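Cutville Community Kitchen
Food preparation room – quarterly safety checklist with comments
Inspected by: Efua Agyeman
Date: 4 September 2018
Present: Wumpinі Dogbe (kitchen lead)

1. Hand basin, soap and paper towels
Pass. Soap full, towels full. They were also full in July, and the bin was empty both times, which makes me wonder how often anyone uses them.

2. Fridge temperature
Pass, with doubts. The dial on the Brino reads 5 degrees. The log sheet also says 5 degrees, every morning and every evening, in the same pen. I would like to see a separate thermometer on the middle shelf before I believe it.

3. Fridge door seal
Fail. Split at the bottom corner. I was told it "still shuts fine". So does a suitcase with a broken zip, if you lean on it.

4. Hot water
Pass. Took about 15 seconds to run hot at the far sink.

5. Knives
Pass. Stored in the rack, blades covered. One handle is coming loose and should be thrown out, not taped up again.

6. Boards and worktops
Comment only. The colour-coding poster is on the wall but I am not convinced it is followed. Wooden boards are allowed if they are scrubbed, dried upright and replaced when grooves get deep. Worktops need the same care – scratches hold dirt, whatever the spray bottle promises. 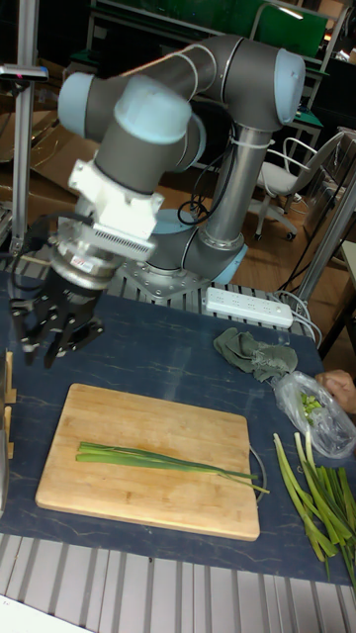
Item 6: wooden board on navy worktop, pale scratches and streaks on the surface.

7. Cleaning products
Fail. Hosunis descaler was in an unlabelled jug next to the vinegar. Decant nothing. The cupboard lock works but the key was in it.

8. Fire blanket and extinguisher
Pass. Both in place. The extinguisher tag is in date. Please stop hanging aprons over it.

9. Floor
Pass. Mat by the dishwasher curls at one end. Liên Hà says a new one is on order. The same was said last time, so I have asked for the order number.

10. Allergen folder
Fail. Eight recipes are missing, among them the lentil soup, and that is served every week.

Actions
Door seal: Wumpini Dogbe, quote wanted from Gyamfi before the next visit.
Descaler and cupboard key: done while I was there. I will check again.
Allergen folder: Merja Kallio.
Fridge thermometer: still open, no name against it.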